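Visit report: gripper comparison day at Rondotwood

Posted 30th June

I came home from Rondotwood with a notebook full of scribbles and a sore back from leaning over tables, and I'd go again tomorrow. Keith Haslam and I drove up early, got lost in the trading estate twice, and still made it in time for coffee and the short welcome from Katia Dal Bello, who runs the handling lab there.

The visit was set up for small shops like ours that finish and pack textiles and want to know what the newer grippers can really do with soft goods. Anyone can pick up a block. Cloth is another story, and Katia said so in the first five minutes, which put me in a good mood right away.

We started with the Husard controller. Stuart Clegg (yes, of Clegg, his family's firm) had written the motion programs himself, and he let us change the closing speed and the force limit from a plain little menu. I expected to be lost, but I had a pick sequence saved in under 30 minutes, and I'm no programmer! Keith wanted to know what happens when the network drops. Stuart pulled the cable out for him. The arm stopped where it was, held its position and waited for a restart, and Keith wrote that down twice.

Next came the grippers. The Ronda parallel unit is the one I'd had my eye on, and on stiff fabric it was lovely. Thin jersey was harder. It tended to take two layers where we wanted one, and slowing the approach helped more than adding force did. Žydrūnas Raudsepp spent a long time with us on fingertips. He had a tray of them in different hardnesses and swapped them over with one hex key while talking. The softest pads won on jersey and lost badly on anything with a coating, so bring your own samples if you go. We had packed 7 and wished we'd brought the whole rail.

Folding was after lunch, and it was my favorite part of the day. Starting from a corner sounds simple until you watch how little the fingertip has to work with. Press too hard and the cloth bunches up, too light and it slides away. 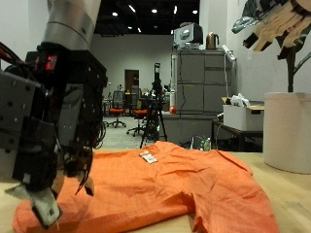 Fingertip down on a corner of the orange shirt, with a segmented-finger hand mounted at the right.

We also talked about hands with proper fingers. Barry Pickering is all for them and thinks they'll be the answer for collars and cuffs. I'm not so sure for our work, with more joints to look after and a longer setup, but I enjoyed the argument and so did he. Katia's log for June had 109 picks on the parallel gripper by the time we sat down with it, and she hopes to reach 2000 before they publish any comparison. She has promised us a copy.

Parking is free but fills up fast, and the sandwiches were very good. Keith has already asked about a second visit with our own shirts, including the awful slippery lining fabric, and Stuart has told him to bring plenty of it.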